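Room and Table Check – Pusero Workshop Space
Filled in by Dinesh Menon, December round

Please read the comments also, the ticks alone do not say enough. OK means I have nothing to add. LOOK AGAIN means it should be checked at the next round. FIX means somebody must do it before the table is used with a group.

1. Floor

1.1 Walkway from door to table free – OK
1.2 Cables across the walkway – FIX
Comment: The thin white cables go over the floorboards from the table, and there is a plug adapter lying on the floor at the end of them. White on dark brown wood is easy to see in daylight, but in the evening it is not so easy. I ask for a flat cable cover, or to lead the cables along the wall.
1.3 Floor surface – LOOK AGAIN
Comment: The planks are shiny and I do not know if the last polish was the anti-slip kind. Toivonen did the floor in the summer and should have the name of the product. Please write to them.
1.4 Bags and stands kept away from the walking side – LOOK AGAIN
Comment: A black bag and tripod legs are on the floor to the left of the table. They can stay for short work. For a group of 6 they must go on the shelf.
1.5 Folding chairs – OK
Comment: I opened and closed the black one two times, and the hinge is good. Chairs which nobody sits on should be folded and put away.

2. Table

2.1 Table stands level – OK
2.2 Edges and corners without splinters or sharp points – OK
2.3 Table top clean – OK
Comment: Use only the mild cleaner from Jernus. The strong one made the other table yellow.
2.4 Drinks on the table – FIX
Comment: I found a white cup on the table during block work. I did not look what was in it. The rule is the same for an empty cup, because the next person can fill it. Cups go on the window shelf.
2.5 Pens and small things put away – LOOK AGAIN 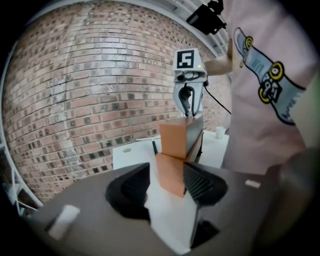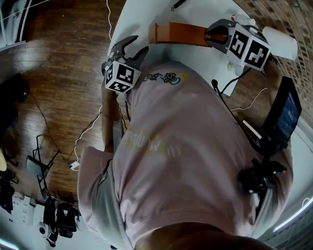
Block work at the white table. The cup from point 2.4 is on the table in both pictures.

3. Blocks

3.1 Corners and faces smooth – OK
Comment: I passed my fingers over every orange block in the box. One had a rough side, and I sanded it the same afternoon.
3.2 Paint or stain does not come off – OK
Comment: Rubbed with a damp white cloth for a minute, no color on the cloth.
3.3 Stacking height – OK
Comment: Two blocks high is no problem. If somebody wants to build higher, please do it in the middle of the table and not near the edge. A falling block is not heavy but it hurts on the foot, I tried this without wanting.
3.4 Box and lid – FIX
Comment: The lid has a crack. A new box from Pivora is ordered. Until it comes, the box stays on the lowest shelf.

4. Person working at the table

4.1 Loose sleeves, hood strings, scarves – LOOK AGAIN
Comment: A hoodie is fine, but push the sleeves up and put the strings inside.
4.2 Leaning position – LOOK AGAIN
Comment: When the work is far on the table, one leans forward a lot. I propose a break of a few minutes after every 20 minutes, and to bring the blocks nearer.
4.3 Long hair tied back – OK

5. Walls, ceiling and shelves

5.1 Brick wall, no loose pieces – OK
Comment: I knocked along the lower rows. No sand came down.
5.2 Things fixed to the ceiling beam – OK
Comment: Screws of the bracket checked from the ladder, all tight. Please do not hang anything more on it.
5.3 White metal shelving – LOOK AGAIN
Comment: Heavy things must be on the bottom. I could not find the label with the allowed weight.

To be done first: 1.2, 2.4, 3.4. When a point is finished, write your initials next to the number on the paper copy by the door and leave the old comment readable. I will come again to look at the cables.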